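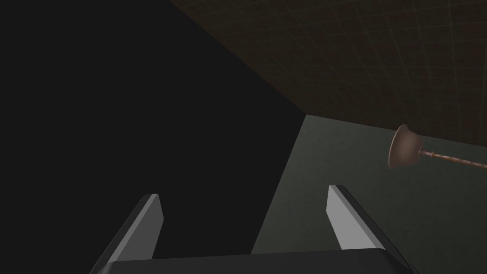
Surely it would be quicker to write the rule down, one reader remarked in the margin of an earlier draft of this chapter, and be done with it: find the plunger, go to the plunger, close the fingers, lift. Why should anyone sit for a whole afternoon steering a pretend arm around a pretend bathroom, when four short lines would say the same thing?

Chapter 6
Gathering Examples

By the Ceduvness course writers
November
14 comments | 37 shares

It's a fair question, and I've decided to leave it at the front of the chapter, where you will trip over it, instead of tucking it into the exercises. I asked it myself when I started. Most people who come to this work from ordinary programming ask it too, usually in the first week, and usually with a little impatience in their voice. So let me take my time with it, if you'll bear with me, and by the end of this opening section you should at least see why the afternoon gets spent.

Take the first line of the rule, the one that says to find the plunger. If you look at the view from behind the gripper, with the two fingers spread and nothing between them, you'll notice how much of it is taken up by something dark and close that tells you almost nothing. The plunger is off to the right, and its handle runs out of view. You and I know it's a plunger anyway. We know which end is the cup, and we could make a decent guess at where the rest of the handle goes. Now try to write that down so that it holds from every angle the arm might approach from, in dim light and bright light, with brown tile behind it or green wall or a little of each. I have watched clever people try (I was one of them, on my better days), and what they end up with is a very long rule with a great many exceptions, and then a new exception turns up after lunch.

Then there's the second line, go to the plunger, which sounds like the easy one. Go how? Straight there, and you may clip whatever is standing in the way. Around it, then, but around which side, and how wide, and do you turn the wrist on the way or wait until you've arrived? A person steering the arm makes all of these choices without stopping to name them. She backs up a bit, swings wide, has a look, comes in again. If you asked her afterward what rule she was following she would give you one, out of politeness, and it would be wrong in several places.

What we do instead is keep a record of her steering. At each small step we save what the gripper's camera saw, where the joints were, and what she told the arm to do next. One attempt at one task, saved this way from start to finish, is called an episode. A pile of episodes is called a demonstration set. The learning system is then asked, over and over, to look at what she saw and guess what she did, and it's nudged a little each time its guess is off. That's the whole idea, and it can be said in a paragraph, though I'm afraid the rest of the chapter is about everything the paragraph leaves out.

6.1 A set we'll keep coming back to

It helps to have one real pile of episodes to talk about, so throughout the chapter I'll use the Gundham set, which was gathered for the course at Wisanport and which you can get from the course disk. Every episode in it was recorded in simulation. The tasks are household ones: pick up, put down, hang, stand upright, push aside. The recording program is called Jiang, and you will meet it properly in the lab at the end of the chapter, so don't worry about its menus yet.

The Gundham set began with 1569 episodes. Of those, 134 were set aside on the first reading, and I'd like to dwell on that for a minute before we go any further, for I think more can be learned from the ones set aside than from any amount of advice from me.

Some had simply been started and left. The operator pressed record, the phone rang, and what got saved is a long stretch of an arm holding still. A system that learns from such episodes learns, quite reasonably, that holding still is a thing people do. Others were recorded with the task label left over from the episode before, so that a perfectly nice job of hanging up a towel is filed under moving a cup. And a few were marked as finished when the object had only been nudged, not lifted. The operators weren't careless, by the way. They were tired, and the button for "done" was right beside the button for "again." We moved the button.

You'll notice I haven't mentioned episodes where the operator fumbled, missed, backed off, and tried a second time. Those we kept, every one that ended well. New students often want to throw them out for being untidy, and I understand the urge, but think about what the arm will be facing later on its own. Sooner or later it will come in a little too far to one side. If all it has ever been shown is a smooth, straight approach, it has no notion of what a person does next when things have drifted, and each small mistake carries it farther from anything it has seen. An episode with a miss and a patient recovery in it shows the way back.

6.2 What to vary, and what to leave alone

Suppose you are going to gather a small set of your own, as you will in the lab. The temptation is to put the object in a nice open place, begin with the arm right in front of it, and record the same good pickup until your wrist aches. You'd have a lovely set, and the system trained on it would do well until somebody moved the object.

So you vary the start. Begin with the arm high, low, off to one side, or close behind a panel so that most of the view is blocked. Begin with the object at the edge of what the camera can see, and sometimes out of sight altogether, so that the operator has to go looking. Vary the surfaces and the light, too, if your simulator lets you, and vary where the object rests and which way it's turned.

What you leave alone is the meaning of the task. If "pick up the plunger" means by the handle in one episode and by the cup in the next, you have recorded two tasks under one name, and the system may well split the difference and close its fingers somewhere unhelpful. Decide before you begin, write it at the top of your log sheet, and if two people are taking turns at the controls, both of them should read it. I'd also ask you to write down the things you didn't decide. Which side did you tend to approach from? Did you always open the fingers all the way first? Habits like these go straight into the set.

6.3 Before you start the lab

You'll be recording over 20 episodes for the first exercise, so please do a practice one and play it back before you record any that matter. Watch it from the gripper's camera only, with the room view switched off. It can be a humbling thing to do. We steer with the room view open and forget that the system will never have it, and so we reach confidently for things that, from down by the fingers, couldn't be seen at all. If you find you can't tell from the playback why you moved as you did, the system will have a hard time telling as well, and that start position may want another look.

Take a break when your shoulders ask for one. Save your log sheet beside your episodes, under the same name. Then turn to Section 6.4, where we open up a single episode and read it step by step.

Back to top | Contact the course writers | Copyright Ceduvness, all rights reserved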